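# Réunion de la ludothèque Telmont — juillet, 18 h

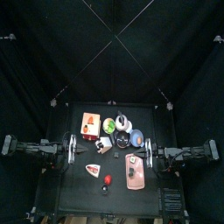 Présents : Amra Dimitriou (présidence), Nikola Georgiou, Jasmina Radonjić, Velimir Kelmendi (secrétaire, donc seul responsable du ton). Excusé : Valter Amaral, qui avait pourtant choisi l'heure.

## 1. Compte rendu précédent

Adopté. Nikola fait noter qu'il n'a jamais qualifié le stock de « brocante ». Le secrétaire note.

## 2. Coin dînette

Amra rappelle que le lot part en prêt à la rentrée et qu'il faut une fiche à jour. Après discussion, on retient : la bouilloire blanche à anse foncée, la marmite noire à bord argenté, la petite assiette au bord jaunâtre avec sa verdure, l'assiette bleu clair avec ce que la fiche appelait « l'œuf ».

Jasmina conteste l'œuf. C'est beige, c'est en forme d'œuf, cela pourrait aussi être une pomme de terre ambitieuse. Vote : œuf, 3 voix contre 1. Pour la verdure, on écrira « salade » et on n'y reviendra pas.

Le carton crème aux motifs orangés, avec la carotte sur le dessus, est conservé. Velimir voulait le remplacer par un bac Jireš ; Nikola répond que les enfants préfèrent le carton à tout ce qu'on range dedans. Proposition retirée.

Reste le petit cube blanc à taches noires. Aucune recette connue n'en prévoit. Amra le classe en « divers » — avec le minuscule bloc foncé, qui n'était sur aucune fiche non plus.

## 3. Budget

Solde : 600 euros. Le devis Tatesell pour des étagères se monte à 400 euros, livraison à Valldale en sus. Jasmina demande le prix de la livraison. Personne ne l'a. Point reporté, pour la deuxième fois.

## 4. Étiquetage

Il manque des étiquettes sur 10 lots. Nikola s'en charge, à condition qu'on lui rende le feutre indélébile. Silence autour de la table.

## 5. Divers

Valter est désigné à l'unanimité pour laver la dînette avant la rentrée. Il sera informé par le présent document.

Séance levée à 19 h 40.

V. K.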